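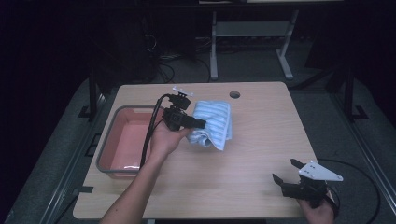

Hand washing vs. the laundromat, is it worth it?
Household > Laundry

bexley_flat
March 3, 2020
My building took out the shared washers and the closest laundromat is a Cornis. It went up again and I'm spending too much there. I live alone. Has anyone switched to washing small stuff by hand in a tub and only taking sheets and jeans out? I mean dish towels, T-shirts, socks. How long does it take you?

oldpine22
I've done it since last May. Dish towels and shirts every other night, ten minutes of work plus soaking. Use less soap than you think. Rinsing is what eats the time. I use 200 ml of vinegar in the second rinse and the towels come out fine.

marl_k
Skip the vinegar. It does nothing for softness and it's hard on elastic. Plain water, two rinses, done.

oldpine22
I don't put elastic in that load. For towels in hard water it makes a difference, at least at my place.

tandem_dan
I tried it for a winter and quit. Washing is easy, drying is the problem. With no spinner, a cotton shirt took two days on the rack and smelled sour by the end. Then I washed it again. I never saved a cent.

bexley_flat
What about one of those small spin dryers? I was looking at the Zinley.

tandem_dan
Too much money for what it is. You could go to the laundromat for a year.

quillwort
I disagree. I have the Flumow one, bought used, and it changed everything. Towels go from dripping to damp in three minutes. It spins at 1,075 rpm according to the sticker. It does walk across the floor if you load it unevenly, so put a mat under it.

marl_k
If you don't want to buy a spinner, roll the wet thing up in a dry bath towel and stand on it. Then hang it. Fold it once it's fully dry or it'll go musty in the drawer.

tandem_dan
Then you have a wet bath towel.

marl_k
Which goes on the rack too. It dries by morning.

bexley_flat
OK, I'm going to try towels and socks for a month with the rolling method and hold off on the spinner. Jeans are still going to Cornis.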